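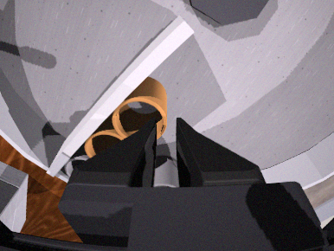

Chapter 7
Out of Season: How Destinations Fill the Quiet Months

Before you begin

By the time you reach the end of this chapter you should be able to explain what seasonality means in the tourism trade, tell natural causes from institutional ones, and work out a simple seasonality ratio for a resort. You will need a calculator for the second half, and it would be a help to have your notes from Chapter 6 on types of accommodation close by, as we shall be coming back to guest houses more than once.

7.1 A town with two faces

If you have ever visited a seaside town in February, you will know the feeling. The chip shop has a handwritten card in the window saying it will open again at Easter, the crazy golf is under a tarpaulin, and the one café with its lights on is doing a steady trade in tea for people who live round the corner. Go back to the same street in August and you can hardly get a pushchair along the pavement.

Lusthorpe, the resort we shall follow through this chapter, is very much a town of this sort. It has a long sandy beach, a short pier, a small theatre and a great many bed and breakfasts, most of them run by the families who live in them. There are 840 guest rooms in the town altogether. On an August night, 562 of them are usually taken. On a January night the figure is 104, and a good number of those are let to contractors working on the sea wall, who would not call themselves tourists at all (although, as you may remember from Chapter 1, the definition of a visitor is wider than most people expect).

Those few numbers hold most of what this chapter is about. The rooms don't go away in winter. They still have to be heated enough to keep the damp out, the roof above them still has to be mended, and the loan on the building still has to be paid. What goes away is the income. When a business has costs that carry on all year and takings that arrive in a rush over a few weeks, it is said to have a seasonality problem, and there are very few places in the world that escape it completely.

7.2 Where do seasons come from?

It is tempting to answer "the weather" and move on, and the weather certainly deserves its place at the front of the queue. Sunshine, snow, daylight, the warmth of the sea and even the timing of the autumn leaves all draw people to particular places at particular times. We call these natural causes. They are fairly dependable from one year to the next, and a resort can do very little to change them.

The second group is made up of causes that people have created for themselves, and we call these institutional causes. School holidays are the largest by a long way. Religious festivals, public holidays, factory shutdowns and the dates of big sporting events all belong here too, and so does plain habit. Plenty of families take the same fortnight every year for no better reason than that their parents did, and then carry on doing so long after the children have left home!

Very often the two kinds work together. The mountain village of Plandirside has reliable snow for a good part of the winter, and yet its busiest spell falls squarely in the February half-term. The snow may be every bit as deep in the weeks on either side, but the families are back at work and school, and the ski hire shop is quiet again.

7.3 Measuring the gap

There are several ways of putting a figure on seasonality, and some of them involve more arithmetic than we need at this stage. We shall begin with the simplest, the peak-to-trough ratio, in which the busiest period is divided by the quietest. For Lusthorpe this means dividing 562 by 104, giving an answer of 5.4 to one decimal place. A place with exactly the same trade all year round would score 1, so the higher the answer, the more uneven the year.

Try the calculation yourself before reading on, and then work out what share of the 840 rooms is filled on the August night. Many students are surprised to find that even at its height a third of the town is empty – we shall look into the reasons in Section 7.5, when we meet the difference between rooms that exist and rooms that people want.

Key terms in this chapter

Peak season: the part of the year with the highest demand.
Shoulder season: the weeks on either side of the peak, such as May in many British resorts.
Trough: the period of lowest demand.
Peak-to-trough ratio: demand at the busiest time divided by demand at the quietest.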